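# What to Do With the Cord Drawer

Every household has one. It might be a kitchen drawer, a shoebox on the closet shelf or a tote bag hanging behind the office door, but the contents are the same from house to house: power cords, phone chargers, a few adapters and at least one cable for a printer that left years ago.

For this article we emptied ours. The Foven office in Aguiar has two supply closets and a long drawer under the mail counter, and between them they gave up 421 cords. It took most of September to sort them, working in the hour before lunch. We kept 170 of them. The rest went to the electronics recycler or back to whoever had lost them.

The first thing we learned is that sorting has to happen on a clear surface, one cord at a time. Tipping the drawer onto a table only gives you the same tangle with more room to spread out. We worked on a green mat with yellow markings and put each item down by itself before deciding on it. Black cords show up well against green, and a small one is harder to miss there than on a dark desk. 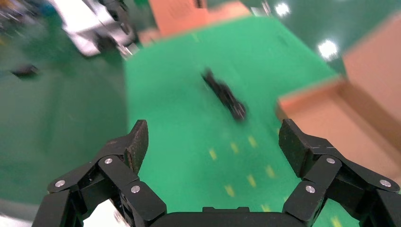 ## Keep, Test or Let Go

Three boxes are enough. The first is for cords that belong to something you can name and find. If you know the lamp, the monitor or the rice cooker, and it is still in the house, the cord stays. The second box is for cords that look sound but have no known owner. The third is for anything cracked, scorched, stiff or chewed.

Cords in the third box should not be used again, and taping them is not a repair. Look closely at the point where the cord enters the plug. This is where the bending happens, and it is where the outer jacket usually splits first. The ribbed sleeve found there on many cords is called strain relief, and its job is to spread the bend over a longer stretch. If it has pulled away from the plug, the cord is finished.

The second box is the slow one. Give it a deadline. We allowed ours 18 days on the mail counter with a note asking people to claim what was theirs, and 56 cords found their way home. One belonged to the coffee grinder, which everyone had assumed was broken.

## Coiling

How a cord is put away decides how long it lasts and how easily it comes out again. The common habit is to wrap it around the hand and elbow, pull it tight and tuck the end under. That puts a twist into every turn, and a cord stored this way for a year will try to go back to that shape on the floor.

Looser is better. Start at the plug end and lay the cord back and forth in long loops, letting each one fall where it wants to. When a foot or so is left, take it once or twice around the middle of the bundle and pass the end through. The wrap should be snug enough to hold the loops together and loose enough to undo with one finger. Leave the plug at the top, where you can see which kind it is without unwinding anything.

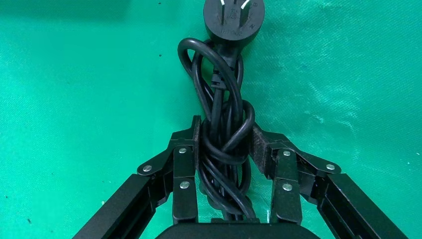
**Can a cord be plugged in while it is still coiled?**

For a phone charger it makes little difference, but anything that heats or has a large motor should have its cord fully unwound first. A tight bundle holds heat, and a space heater or an iron can warm the cord enough to soften the jacket.

## Where They Go

We tried two systems. The first was a set of Steten drawer trays, the shallow kind with movable dividers. They work for short cords and chargers. Longer power cords ride up over the dividers and jam the drawer, so those went into Trurkus hanging pockets on the inside of the closet door – one cord to a pocket, plug up.

Labels helped more than either product. A strip of masking tape folded over the cord near the plug, with the name of the appliance in marker, takes a few seconds and lasts for years. Write the room too if you own two of the same thing.

Spares need a limit. We settled on two of each type, stored on the top shelf, and anything past that goes in the recycling bag by the back door. The bag gets emptied when it is full.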